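Workshop tips: looking after the two-arm bench cell

Issued by the Brudton workshop office. Last revised May 8, 2025.

These notes apply to the Valtine cell in room 258 and are intended for staff and members who have completed the induction. They supplement the maker's handbook and do not replace it.

Before starting

Switch the cell off at the wall and wait until both arms have come to rest. The arms settle a little when the power goes, so hands should be kept clear of the bench until then. Hang the red tag on the door handle and enter your name in the log.

Covering the bench

Lay a fresh sheet of plain paper over the table before any small parts are brought out. Brown paper is preferred to white, as dropped screws show up well against it and the overhead camera is less troubled by glare. Smooth the sheet from the middle outwards. Tape should be used only at the corners — it leaves a residue on the table that takes a good deal of rubbing to remove.

Replace the sheet when it is creased or oily. A mark that will not brush off is reason enough.

Setting out the work

Leave a clear hand's width between one item and the next. The grippers approach at an angle and will catch a neighbouring part if things are crowded.
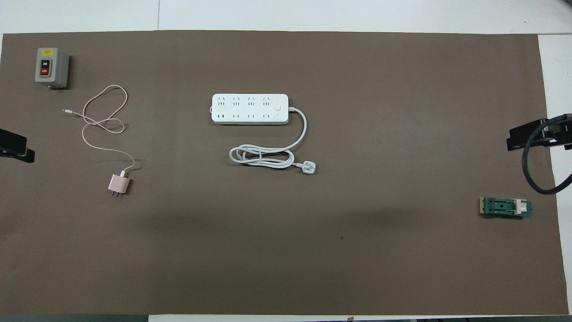 Leads need particular care. A long mains lead should be coiled and tied before it goes on the bench, with the plug laid flat. Thin charging cables are harder to manage and tend to spring back into loops; warm them in the hand for a minute and they will usually lie down. Bare circuit boards are to be held by the edges.

Cleaning the gripper fingers

Wipe the finger plates with a dry lint-free cloth every 6 working hours. Stubborn dirt may be lifted with a cloth barely damp with soapy water. Solvents cloud the pads and must not be used. Check that both plates close evenly on a strip of card; if the card slips out on one side, the plate screws need tightening. Use the Gkikas hex key from the top drawer and stop as soon as the screw is firm.

Cables on the arms

Follow each arm cable by hand from end to end once a week. It should hang in an easy curve with no kinks. Worn cable ties are replaced in January along with the filters.

Faults

Spare pads are ordered from Kalleck under part 3739. Please report any fault to Asmaa Samir in the workshop office before the cell is switched on again.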